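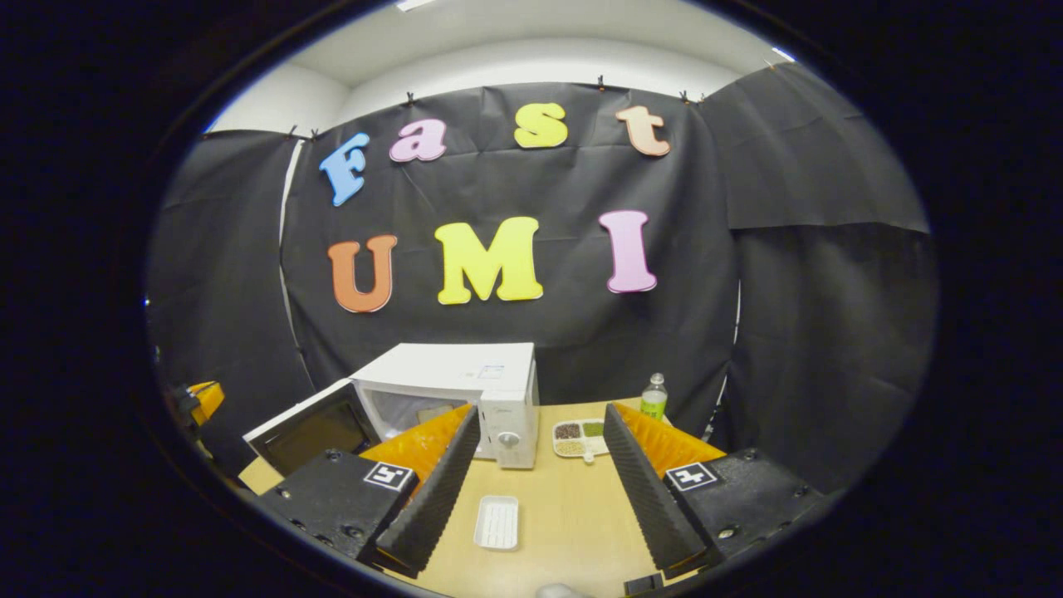

Tridenari ouvre sa campagne de collecte de gestes de cuisine

Communiqué de presse, octobre

Ouvrir un four à micro-ondes, y glisser un plat, refermer la porte, tourner le bouton : ces gestes, que nous faisons tous sans y penser, restent redoutables pour un robot. Tridenari lance ce mois-ci une campagne entièrement consacrée à ce type de tâches, et toute l'équipe s'en réjouit !

Le principe tient en peu de mots. Une personne exécute la tâche avec une pince tenue à la main et munie d'une caméra, sans bras robotisé. Chaque essai est enregistré, puis sert à entraîner le modèle Pitetti, qui apprend à reproduire le mouvement à partir de ces démonstrations.

La première phase prévoit 40 tâches, du rangement d'un flacon au transvasement de haricots secs. Les essais ont déjà bien avancé : 268 démonstrations ont été enregistrées par 13 opérateurs, dont plusieurs n'avaient jamais manipulé de pince auparavant (la prise en main leur a demandé une matinée). Les maladresses sont conservées elles aussi, avec une annotation à part, car un plat mal saisi puis repris apprend beaucoup au modèle.

Les enregistrements sont relus chez Arngate, qui vérifie la synchronisation et découpe les séquences. Le logiciel d'annotation Hou, développé en interne, sera partagé avec les laboratoires partenaires à la fin de cette phase.

Une séance ouverte à la presse aura lieu jeudi à 14 heures dans les locaux de Tridenari. Les journalistes qui le souhaitent pourront essayer la pince et enregistrer leur propre démonstration. Inscription auprès du service de presse de Tridenari.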